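手持夹爪示教：桌面果蔬拾放，工作图页

8月
Stavros Lambrakis

本页归在Drotitz项目的示教数据部分，内容是用手持夹爪录制桌面拾放动作，对象为水果和蔬菜。文字写给接手录制和后处理的同事，默认读者已经装好录制程序，并完成过一次标定。遥操作部分另有一套流程，页末只写两者在数据格式上的差别。

任务定义很窄：从桌面上夹起一件指定的果蔬，抬离台面，移到指定容器上方，放下，夹爪退回。一次示教只搬一件。同一布局下可以连续录几次，但每次都要单独起止，不允许在一段录制里把桌面清空。早期有人为了省时间一口气搬完，切分时发现中间的过渡动作没有明确边界，手在两次抓取之间停顿、改主意、绕路，训练出来的策略也跟着在空中停顿。

目前Drotitz果蔬子集共有593段有效示教，目标是1,000段。另有108段在复核时剔除，原始文件保留，不进训练。剔除原因按出现次数排列，第一是起始段夹爪已经接触物体，第二是位姿跟踪中断，第三是放下之后没有录到退回。标错物体名称的不剔除，改正标签后重新入库。

操作者只有2人，一人惯用右手，一人惯用左手。两人的接近路径差别明显，右手操作者多从右下方切入，左手操作者的腕部转角更大。训练时不区分操作者，但元数据里必须填写，评估时要按操作者分组看误差。

录制前的检查顺序如下。先查指端间隙，手柄完全松开时读数应回到开口上限，完全捏紧时应回到零位，两端各停一秒。读数漂移超过允许值的，重做开合标定，不要在后处理里加偏置补偿。再查相机与夹爪本体的固定，用手轻推相机座，画面里的指尖位置不应移动。最后查时钟，相机流与开合读数的时间差写入日志，超限时程序会报警，但报警不会阻止录制，操作者要自己停下来。

布局由Kowalchuk脚本随机给出。脚本输出物体清单、目标物体和容器，不给精确坐标，操作者按大致分区摆放。这样做出来的位置分布不均匀，桌面中部偏多，远端偏少。后来在脚本里加了远端权重，分布有所改善，靠近操作者身体一侧的样本仍然偏少，因为手臂在那个位置不好弯。近侧样本需要单独补录，不能靠镜像增广得到，镜像之后连杆和腕部的关系是错的。

容器尽量选边沿形状不同的。平盘与深盘的放下高度不一样：平盘可以贴近盘面再松开，深盘要先越过盘沿。操作者容易在两种容器上用同一个高度，结果平盘上的物体从高处落下，滚动后离开盘面。凡滚出容器的，任务结果填“失败”，动作本身仍可保留，供失败检测模型使用。

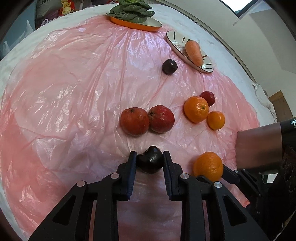 圆形果实的抓取重点在闭合时机。指尖先到位再闭合，闭合过程中腕部保持不动，这是对两名操作者的统一要求。边移动边闭合的动作看起来更流畅，但两侧指面先后接触，果实会朝后接触的一侧滚，策略学到以后在真机上重复率很低。李子表皮光滑，又有高光，视觉上判断接触比较难，所以接触时刻以开合读数的拐点为准，不用图像标注。带横纹的指垫对这类表面有帮助，前提是果实落在指垫范围以内；只夹到指尖前缘时，横纹几乎不起作用。远处再放一个李子的布局要在任务描述里写明目标是近处那个，只写“李子”的指令有歧义，复核时会退回补写。苹果和橘子挨在一起时同理，指令里要带位置。

半透明塑料垫布对跟踪和抓取都有影响。褶皱会产生条状反光，手持设备移动时反光位置跟着变，特征点提取容易把它们当成稳定特征。处理办法有两条，一是在建图阶段放慢移动速度，沿桌面外缘走一圈，让背景中的固定物体进入视野；二是在特征筛选时降低高亮区域的权重。单纯把垫布拉平效果有限，录几段以后褶皱又会出现。褶皱还会托住果实，夹爪从侧面推过去时，垫布可能随果实一起移动。目标附近有明显隆起的，接近方向应与褶皱走向一致，避免指尖先顶到垫布。

长条形物体单列一类。胡萝卜的抓取点规定在重心附近略偏粗端，夹爪开合方向与长轴垂直。操作者为了省转腕动作，有时会斜着夹，角度偏差较小的可以接受，超过规定角度的标为“斜夹”，训练时按单独权重处理。胡萝卜斜放在盘中时，先看盘沿会不会挡住连杆。手持夹爪的连杆向两侧展开，占用的宽度比指尖大得多，指尖够得着的位置，连杆未必过得去。机械臂末端采用同样的连杆几何，手持时靠手感避开的碰撞，换到机械臂上必须由规划层检查，所以示教时连杆擦过盘沿的片段一律标记。

叶菜不纳入第一批目标物体，只作为干扰物出现在桌面上。叶片会变形，夹持后的外形与夹持前差别大，现有的成功判定按抬升高度和物体轮廓计算，对叶菜误判率偏高。等Gastham判定模块更新以后再考虑加入。在此之前，指令生成时应把叶菜从目标候选中排除，干扰物清单里照常填写。

关于视角。手持端用大视场镜头，画面边缘弯曲明显，桌沿在图像中呈弧形。训练直接使用原始图像，不做去畸变，去畸变后边缘会损失一部分视野，接近阶段恰好要用到那部分。但人工复核时要记住，画面边缘的距离感不可靠，看上去快要碰到的物体，实际可能还隔着一段。判断是否碰撞以轨迹重放为准，不凭单帧截图下结论。

关于速度。示教速度不设硬性上限，程序只给出提示。两名操作者在录制后半段普遍变快，接近段缩短，闭合段缩短得更多。闭合段过短时，相机流的帧数不足以覆盖接触过程，开合读数虽然完整，图像侧只剩闭合前和闭合后。复核程序现在会统计闭合段的帧数，低于下限的单独列表，由操作者自行决定重录还是保留。默认保留，训练配置里可以关掉。

关于起始姿态。每段开始时夹爪应处于张开状态，离目标至少一掌宽，指尖朝向不作限制。起始姿态太一致会使策略过分依赖初始画面，脚本因此在屏幕上随机提示左侧、右侧或正上方起手。操作者可以不完全照做，偏差本身有用，但不得连续多段从同一位置起手。录制途中需要调整握姿的，停止该段，换好以后重录，中途换手会在轨迹里留下一个很短的抖动，滤波去不干净。

后处理分四步。第一步恢复相机轨迹，失败的片段直接移入待查目录。第二步把开合读数插值到图像时间戳上，插值前先检查读数是否有平台段以外的跳变。第三步切分，以开合读数的下降沿作为闭合起点，上升沿作为松开起点，前后各留固定长度。第四步生成指令文本，一段对应一条，由操作者复核措辞。四步都可以重复运行，中间结果按版本存放，覆盖旧版本之前要先写变更记录。

轨迹坐标系以桌面标定物为原点，标定物在建图完成后即可撤走，之后不得移动桌子和相邻的固定背景物。背景中堆放的杂物在同一批录制中算作固定背景，挪动以后要重新建图。有一批数据在录制中途搬走了背景里的物品，重定位结果整体偏移，直到在机械臂上重放时才发现，整批只好重新对齐。现在每批开始和结束时各做一次重定位检查，两次结果之差写入批次记录。

光照不统一控制。窗边位置在上午和下午差别较大，两个时段都要录，元数据里填时段即可。人工灯光开关状态要写明。同一批内不要中途开灯，确需开灯的另起一批。自动曝光保持开启，但增益上限固定，防止暗处噪声过高影响特征提取。

果蔬更换按外观决定。表皮破损、压痕明显的移出清单，压痕位置容易成为视觉线索，策略会偏向抓同一处。同类果实要有大小差别，小苹果和大橘子尺寸相近时，开合读数区分不开，只能靠颜色，正好用来检查模型有没有真正使用图像输入。做这项检查时，可以把图像输入遮住，只给轨迹和开合读数，看动作误差上升多少。

与遥操作数据的差别。Drurnum工位上的遥操作数据记录关节角、末端位姿和指令值，手持数据只有末端位姿和开合读数，没有关节信息，也没有力。两者合并训练时统一到末端相对位移，关节角不参与。遥操作存在传输延迟，指令值领先于实测值，对齐时以实测值为准；手持数据不存在指令值这一列，留空，不要用实测值填充，否则延迟补偿模块会把它当成零延迟样本。遥操作的速度普遍慢得多，合并前要按路径长度重采样，不能简单抽帧。

机械臂可达性检查放在合并之后。手持动作不受关节限位约束，腕部可以转到机械臂到不了的角度，尤其是桌面近侧和左手操作者的数据。不可达的片段先尝试平移基座位置，仍不可达的从真机训练集中排除，但保留在视觉预训练集里。排除比例按布局分区统计，哪个分区比例高，就在该分区用另一种接近方向补录。

命名规则沿用旧版：项目、批次、操作者代号、序号，中间用短横线，不加中文。标签文件与视频同名。复核意见写在标签文件的备注栏，不要改动视频文件名。待补录清单由脚本每晚生成，当前排在前面的是近侧李子、深盘放下和左手胡萝卜三项。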